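Notes for session 4, tropical storms + local readiness. Posted Feb 5, 2021. Reading is the Sproģis chapter, skim the math, keep the part on surge.

## Where we left off

- Warm water = fuel. Moist air rises, condenses, releases heat, pressure at the surface drops
- Wind shear tears the top off a storm. Low shear + warm water = trouble
- Eye wall is the worst of it, not the eye
- Category = sustained wind ONLY. Says nothing on rain or surge. Put this on your sheet, people lose points on it every term

## Watch vs. warning

Watch: conditions possible. Warning: conditions expected. Learn it cold.

Both get issued ahead of the wind itself, so there's time to work with while it's still calm out. Once gusts pick up you don't want anyone on a ladder.

## Water does the damage

Surge first. Wind pushes sea water up onto a shallow coast, so shape of the sea floor matters as much as the storm. Steep offshore drop, less surge. Long shallow shelf, more. High tide on top makes it worse.

Then rain. A slow storm at 15 mph or less can sit over the same hills all night. Soil fills up, slope lets go. Mudslides often come after the wind has droped, when everybody has relaxed. Second storm on soaked ground needs much less rain to do the same harm.

Our case study is Kultska (handout 2). Low river mouth, one road out, hills behind. Mark on the map:

1. Where the road floods first
2. Which houses are below the bridge
3. Where you would put the shelter, and why not the school
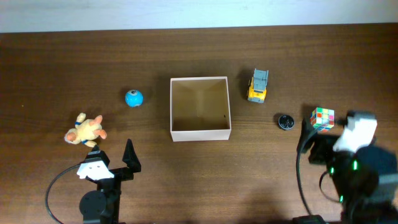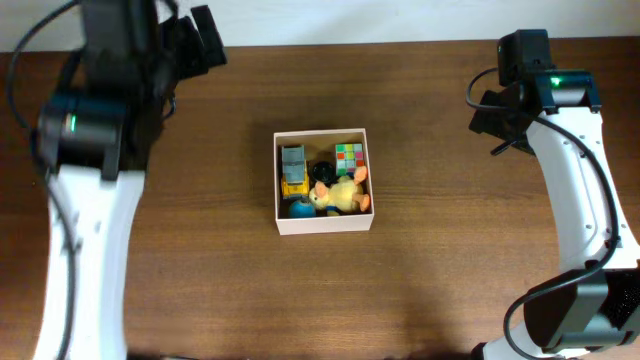
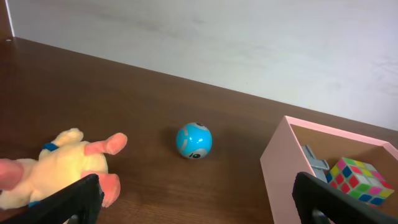
## Household prep, short version

- Water, food that needs no cooking, meds, radio, spare batteries
- Papers in something that seals
- Shutters or boards up early
- Know your zone BEFORE the order comes
- Fuel in the car. Pumps don't run without power
- Pets need a plan too, some shelters say no

After the storm: stay off flooded roads, stay away from downed lines, generator outside and well away from windows. Carbon monoxide gets people in the days after, this will be on the quiz.

## Reading a forecast track

The cone shows where the CENTER might go. It's not the size of the storm. Damage happens outside it all the time. Cone gets wider with time becuase the error grows.

Don't stare at the middle line. For the Buson exercise, plot all 10 positions, then draw your own cone before looking at the official one. Label wind in mph, pressure in millibars. No units, no credit.

## For next time

- Finish Kultska map
- Jandis worksheet, questions 15 to 19 only
- One paragraph: why did the Jandis evacuation start late? Use the timeline, not your opinion
- Test is 60 minutes, closed notes, one sheet allowed (both sides ok)

Questions to Nesrin Gökçe after class or leave a note in the folder. Office is the one by the stairs, knock loud.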